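Week 5 handout: Site visit to Pleltatham

Read this before the visit and bring it with you. The notes at the end are marked as part of your logbook.

Background

Pleltatham runs a training hall where people do everyday handling tasks with hand-held grippers, and the recordings are used to teach robot arms the same tasks. The hall is opened to students each June. Our group goes on 16 June 2019. Your host is Parisa Asadi, who manages the floor, and Tâm Hồ will run the demonstration. Negin Shojaei is coming from our side and has the attendance sheet.

You have already covered teleoperation in week 3. The method used at Pleltatham is different in one respect that matters for the assignment: no robot is connected while the task is being recorded. The operator holds a gripper in the hand, does the task at a normal pace, and the motion is recovered afterwards from the camera and tracking data. The robot only comes in at the replay stage.

What you will see

The visit is in two parts. In the first, Tâm Hồ goes through one complete recording, from setting out the objects to checking the file. In the second, you move between benches in pairs and watch operators at work. Please don't talk to an operator in the middle of a take. If you have a question, save it for the reset, when the objects go back to their starting places.

Look at how the operator is equipped as well as at the gripper. Someone who has to carry gear on the back and on the head will move differently from someone who doesn't, and that difference ends up in the data.
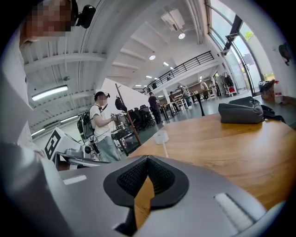

Figure 1. Demonstration hall, seen from a hand-held gripper. Note the head-mounted devices and the marker box at left.

The square black pattern on the white box is a fiducial marker. Markers of this type have a known size and a known pattern, so software can work out where a camera is relative to one from a single view, provided enough of the marker is visible and the lens has been calibrated. We did the geometry in lecture 4 (slides on pose from four corners). Keep in mind that the estimate gets worse as the marker gets smaller in the view or is seen at a shallow angle.

Consider daylight too. The hall has large windows down one side as well as ceiling lights, so the colour and brightness of a recording can shift over a day. Golnar Akbari will speak briefly about how the recordings are sorted by lighting before they go to training.

Some numbers for the exercise

The set you will use is called Belley. It holds 2,269 recordings of a single pick-and-place task. For the tutorial we have split off 200 for testing and another 200 for validation, and the rest are for training. Don't move recordings between the splits. Last year a few groups did — their results looked very good and had to be thrown out.

The replay software is Zidico. You don't need to install it before the visit, but you do need an account for the tutorial afterwards. Send your student number to Nima Kiani if yours hasn't come through.

Practical matters

Closed shoes are required on the floor. Bags go where the host tells you, and not in the walkways between the benches. Switch your phone to silent. Photographs are allowed only when Parisa Asadi says so, and operators' faces must not be recognizable in anything you hand in.

There is nowhere to buy lunch close by, so bring something. The washrooms are past the front desk.

Logbook questions

Write half a page on each. Sketches are welcome and don't count toward the length.

1. Choose one bench. Which parts of the task could be recovered from the gripper camera alone, and which would need the head camera as well?

2. The operator's hand and arm often block part of what a camera can see. Describe one moment in the demonstration when this happened and what you would change in the setup.

3. A human wrist can reach positions that a given robot arm can't. How would you find the recordings that can't be replayed before sending them to the arm?

4. Compare the resets at two benches. Were the objects put back in exactly the same places or deliberately varied? Relate your answer to the Babaei reading, section 2.

Hand in the logbook at the next tutorial. Late logbooks lose one mark per day, as set out in the course outline.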